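From: Lindiwe Zwane
To: equipment-planning list
Subject: Re: [equip-plan] Bin picking line in next year's budget
Date: April

> Before I sign anything I'd like to understand why the "robot" line is
> a single number in the main budget and has since grown a tail of 6
> smaller lines underneath it. Could we not go with the Turcombe quote,
> which has everything in one price? Also, 893 for "cables, ties and
> sundries" strikes me as a lot of sundries.
>
> Selvanayagam

Fair question, and I've been expecting it since I hit send on the spreadsheet.

The tail exists because last time we did it your way. We bought an arm, one line, one price, everybody pleased. Then it arrived and we found that "arm" means arm. The gripper was extra. The bracket to hang the sensor off the gripper was extra. The bins we picked out of the scrap pile behind Westa, and those really were free, unless you count the afternoon I spent getting the oil off.

Turcombe's one price covers a cell with a fence, a stand and one gripper, set up to pick one part. I called them twice. If we hand it a second kind of part, that's a change order, and the change orders have their own price list, which they were in less of a hurry to send me. Pasell will sell us the pieces and let us make our own mistakes. I have a lot of experience with those, so I know what they cost.
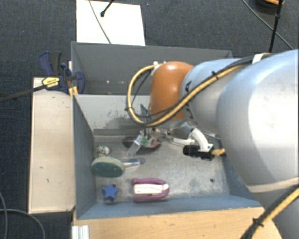

On the sundries. I'd ask you to think of it as the line that keeps the other lines from falling off. Every arm quote I've ever read has the cabling down as "included," and what's included is a cable that reaches from the thing to the floor. Getting it along the links and around the wrist, with enough slack that it doesn't pull when the last joint turns, is on us. That yellow loop by the orange cap is what slack looks like when it's held with cable ties and a piece of white tape. I would like a proper dress pack this time. That's most of the 893. The rest is clamps, and I'm not apologizing for the clamps.

The other line people keep poking at is test objects, at 66. I could bring things from home, and I have, and my kitchen is now short a number of items. But we can't compare two grippers in May if the star and the scrub brush have wandered off in the meantime. I want a set we own, in a box with a lid, with a list taped inside the lid. Please include see-through things and things with handles. Anybody can budget for picking up cubes.

What I have NOT put in, and probably should:

- Spare fingers for the gripper. The supplier says they're a wear part. The supplier also sells them.
- A real table. We can go on clamping boards to things for another year if we have to, but I'd want it written down somewhere that this was a decision.
- Somebody's time. I had 123 hours in the first draft and took it out because it made the total look bad. It will still be 123 hours.

If we have to cut, cut the second bin stand before the dress pack, and cut me before the test objects. If the finance people insist on one number for the whole robot, add up the tail yourself and put it in that box, but keep my sheet somewhere, or we'll have this same thread next spring.

I'll hold the Pasell quote open as long as they let me. They've been told we are "in final review," so could somebody please start reviewing.

Lindiwe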